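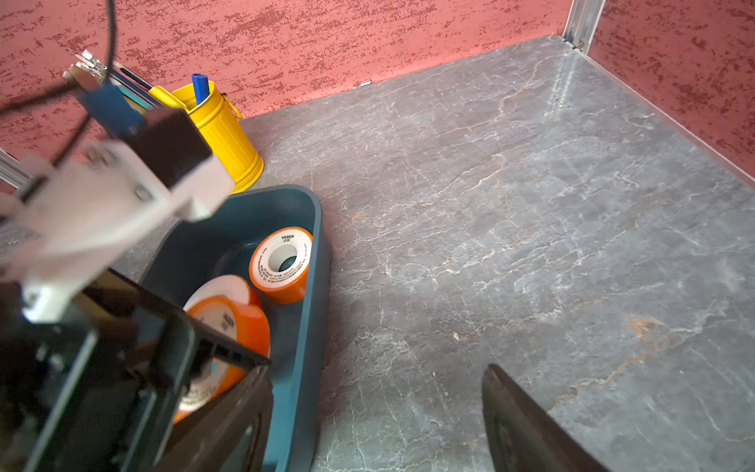 Dikska s'occupe des bureaux des autres. Nous rangeons, nous réassortissons, nous étiquetons, et nous le faisons depuis assez longtemps pour savoir qu'un rouleau de ruban adhésif se perd plus vite qu'un stagiaire. Chez nous, les rouleaux orange et blanc vivent dans un bac bleu canard foncé aux coins arrondis, et les marqueurs dans un pot jaune en métal qui ressemble à une petite poubelle. Le pot a été contesté à l'interne. Il est resté, et un visiteur sur deux y jette encore son papier de chewing-gum.

## D'où nous venons

La maison est née à Driltstead, au-dessus d'un magasin de papier peint, dans une pièce que le bailleur appelait « plateau modulable » et qui se modulait surtout en fonction des fuites. Notre premier client, le cabinet Liston, nous avait demandé de retrouver une agrafeuse. Nous en avons retrouvé quatre, avec un fonds de tiroir datant du locataire précédent et une facture impayée qui a jeté un froid. Liston est toujours client. La facture a été réglée.

Depuis, le métier n'a guère changé. On nous ouvre un placard, on nous dit « ne faites pas attention », et nous faisons très attention. Nous trions ce qui sert, ce qui a servi et ce que quelqu'un garde au cas où. Cette dernière catégorie occupe en général l'étagère du milieu, à hauteur des yeux, la meilleure.

## Ce que nous faisons

Nos interventions tiennent en deux formules.

**La remise à plat.** Une journée sur place, tiroirs compris. Nous vidons, nous essayons les stylos un par un (c'est long, et c'est la partie que tout le monde vient regarder), nous regroupons les adhésifs, les pinces, les piles, et nous laissons un plan de rangement d'une page. La version précédente en faisait onze et servait à caler une porte.

**L'abonnement.** Un passage par mois pour compléter les fournitures et remettre chaque objet à l'endroit prévu par le plan. Nous suivons aujourd'hui 59 bureaux de cette façon. Certains n'auraient plus besoin de nous et continuent de nous appeler, ce que nous prenons comme un compliment et facturons comme un passage.

Le catalogue comprend 124 références, toutes utilisées chez nous avant d'entrer chez vous. Les bacs sont à rebords, pour que les rouleaux ne partent pas sous l'armoire. Les pots sont lourds du bas. Nous ne vendons pas de corbeille à courrier à trois étages : nous en avons vidé trop.

## Nos manies

Nous tenons à ce qu'un rouleau entamé soit fini avant qu'on en ouvre un autre. Nous tenons aux marqueurs rebouchés jusqu'au clic. Une pince seule sur une table est tolérée jusqu'au soir, ensuite elle rentre. Quant aux étiquettes, elles disent ce qu'il y a dans la boîte ; « Divers » est interdit, « Divers 2 » est un motif de conversation.

Ces règles figurent sur une affiche dans l'entrée. L'affiche tient avec du ruban adhésif et penche un peu à gauche, malgré plusieurs tentatives.

## Avec qui nous travaillons

Les transports Shaikh assurent nos livraisons et reprennent les cartons vides, que nous ne savons pas jeter autrement. Ils nous ont aussi confié leur propre bureau d'expédition, un chantier dont nous parlons encore au déjeuner.

## Passer nous voir

L'atelier de Driltstead reçoit sur rendez-vous, le matin de préférence. Venez avec une photo de votre pire tiroir, sans l'avoir rangé avant. Pour les abonnements qui démarrent en septembre, il reste quelques places le long de la ligne de tram ; au-delà, comptez un supplément de déplacement, indiqué sur le devis.

*Page mise à jour en août 2024.*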